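**Break-in at our building, someone pleaded guilty, and I learned it from my neighbor. Do I still get a say?**

Posted by Zdeňka Charvát in Courts & Police, Plundton

Back in August a man went through the storage lockers in our building on Krajčí Street. Mine lost a bicycle, a sewing machine and a box of Christmas lights I can't prove were worth anything. I gave the police a list that came to 1,100 dollars. They gave me a file number and a pamphlet.

Yesterday my neighbor mentions over the mailboxes that the man pleaded guilty, apparently to our building and several others. I have heard nothing from the court. The last letter I got from anybody official was about recycling.

So: is it too late to send in a victim statement, and can I ask for the money? I don't need to see him in irons. I would like the bicycle, or something shaped like its price.

**Vojtěch Tichý**

Pleading guilty and being sentenced are usually two separate dates, with weeks or months between them. If he hasn't been sentenced yet you probably still have time. Call the prosecutor's office, ask for whoever handles victim services, and have the file number in your hand when you do. They will ask for it before they ask for your name.

Things to ask:

- Is my locker part of what he pleaded to, or was it dropped in the deal?
- When is sentencing, and what's the deadline for a statement?
- Do you have a restitution form, and did anyone mean to send me one?

The first one matters most. If your locker got dropped, restitution may depend on what the plea agreement says. Get it in writing.

For the amount, dig up receipts, card statements or old photos of the bicycle. I claimed 423 for tools once and was paid in installments of 30. The last one came after I'd forgotten what the tools were. 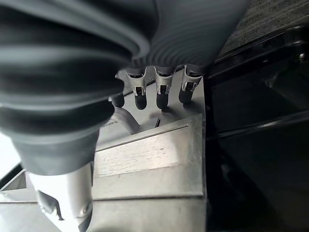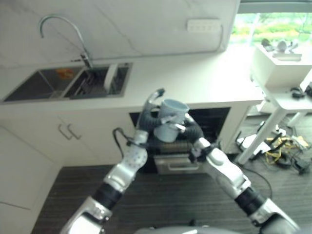

**Ľubica Šimek**

Agree with most of that, but check your insurance first. If your renter's policy already paid you for any of it, say so on the form. You can normally claim the deductible, and mine was 400, so that was nearly the whole claim anyway.

On the statement, keep it to how the thing affected you. Leave out what sentence you'd like and what you think of his mother. I wrote four pages and was asked very politely to come back with one.

Also, give them your current address. Mine had been going to an apartment I left before the burglary.

**Ctibor Tóth**

Buy a better padlock. Mallance makes a decent one.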